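Sayce gripper stoppages: your questions

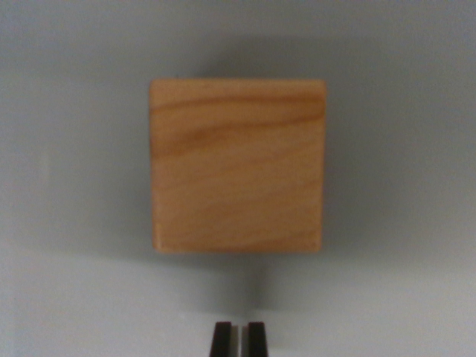

Why did the Pitstead cell stop on 22 November? The log says "grip lost", which tells you very little. Flultedora blame the force setting. I doubt it, as the same setting ran for 11 days without a fault. I'd sooner look at how the fingers approach: the gap between the two dark pads is narrow, and the block is wider than that, so they must open fully before they go in.

Is the new software a fix?
We were told so. It has stopped 2 times since.

Can I clear the fault by hand?
Not with the arm powered. Isolate it first, then ring Huw Parry on extension 17.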